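Notebook, sock cell — the stale frame problem in the grasp planner

16 June 2021

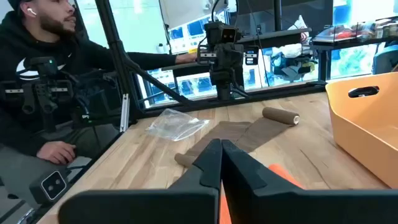
Mogens Østergaard, software (perception and planning), Lekitz workshop

Continued from the previous page. Oisín has already read my first version and asked me to write the numbers more clearly, so I try.

The symptom is the same as before. With flat fabric the planner proposes a good grasp line, the arm goes there, and the fingers close a little beside the edge. With rolled pieces it almost never happens. I believed for a long time that the segmentation was guilty, as brown fabric on pale wood should be the easy case and I was angry that it was not easy. So I spent the morning on the masks. The masks are fine. I looked at them one after one and the long flat piece has a clean border all the way, also where it comes near to the rolled one.

The clear plastic bag is another story. It gives small false regions where the light reflects, and through the rest of it the wood grain comes as if no bag was there. For now Kokidel (our segmentation node, for those who read this later) labels it "unknown" and the planner keeps a distance. I leave it so. It is not today's problem.

What I found after lunch: the wrist image and the joint state do not have the same clock. Patwary takes the newest image and the newest joint state and treats them as a pair. When the arm stands still this does no harm. When the arm is still settling, the image is older than the pose, and the mask is projected to the table from the wrong place. I logged the difference over 1,000 pairs. The median was 14 ms, which I could live with, but the worst were at 70 ms, and these come exactly at the end of the approach, when we ask for the last mask.

A rolled piece forgives this because it is thick and the fingers close over it anyway. A flat piece forgives nothing.

Changes I made:

- Patwary now keeps a short buffer of joint states and interpolates to the time stamp of the image. If the stamp is outside the buffer, it refuses the pair and says so in the log. Before, it was silent.
- The planner waits for a settled flag before the last mask. I set the velocity limit by hand, please do not trust the value.
- The finger mask is made again. The old one was for the old pads, and a thin strip of orange at the bottom of the wrist view was sometimes joined to the bin region. The bin is orange also, so a colour rule alone can not separate them. I now cut the finger area out before any region is made.

With these changes the worst difference after pairing is 7 ms in replay. I say replay with purpose — I have only tested on recorded logs so far, and the live behaviour is for the next page.

One thing I do not understand. In two of the logs the second arm's camera sees the flat piece shifted compared to the wrist view, and always in the same direction. If it was the clock, the direction should change with the motion. Maybe the extrinsics of that camera are old. Oisín thinks somebody leaned on the mount. I will run the calibration again before I form an opinion.

Open points:

- Live run with flat pieces only, at slow speed first.
- Ask Oisín if the settled flag can come from the controller directly. My version from the velocities is a bit poor.
- Drop target in the bin: the planner uses the centre of the rim, and from this view the rim is only partly seen, so the centre jumps. Better to take it from the cell model in Sturnadis.
- Write a test for the refused pairs. I always say this and then I do not do it.

The branch is pushed but not merged. The config file has my local paths in it, sorry, I will clean it tomorrow.

4 shares · 3 comments

Oisín Keane
The controller does publish a settled flag, but it's on the slow topic. I can move it. Don't merge before that or we'll have two of them with the same name.

Mogens Østergaard
Good, I wait. Can you also write which unit the threshold has? In the header it says nothing.

Oisín Keane
Radians per second. And I still say someone leaned on the mount.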